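Stirkcombe library to lend bags and baskets along with books

2025-09-11

The public library in Stirkcombe will begin lending everyday household items next week under a plan approved by the town council. Cardholders will be able to borrow fabric shopping bags, storage baskets, folding chairs, extension cords and small hand tools for up to three weeks at no charge.

The council voted to set aside $1,126 for the first year. Most of that will pay for shelving and labels. The items themselves were donated by residents during a drive in May, which brought in 487 pieces. Library staff went through them over the summer and sent anything torn or broken to the county recycling center.

Souad Lahlou, who runs the library's front desk, said the idea came from a survey of cardholders last winter. The survey drew 86 replies. Many people wrote that they owned things they used once or twice a year and would be glad to share them.

"We had people asking for chairs for a graduation party or a few baskets to sort things during a move," Lahlou said. "They didn't want to go out and buy them for one weekend."

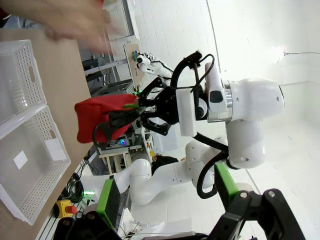
Items will be kept in the former periodicals room on the ground floor, next to the side entrance on Chou Street. Each one has a barcode and will be checked out the same way as a book. Borrowers can take up to five items at a time. Tools may be borrowed only by adults 18 and over.

The library will not charge daily late fees. A borrower who keeps something more than 20 days past the due date will get a letter and will not be able to take out more items until it is returned. Fabric bags should be washed before they come back, and baskets and chairs should be wiped down.

Two local businesses are helping with the project. Rimetti, the hardware store on the square, will sharpen and oil the hand tools twice a year. Brirus, a laundry service, has agreed to wash any bags that need it and will pick them up once a month.

Not everyone on the council supported the plan. One member voted against it and said the money should have gone toward longer evening hours at the library. Lahlou said the hours will come up again when the council takes up next year's budget.

A list of items is posted at the front desk and on the library's website. Reservations can be made in person or by phone. The library is still accepting donations of clean bags, baskets and working tools, but it has enough folding chairs for now and cannot take furniture, electrical appliances or anything with a gas engine. Donations can be dropped off at the side entrance during regular hours.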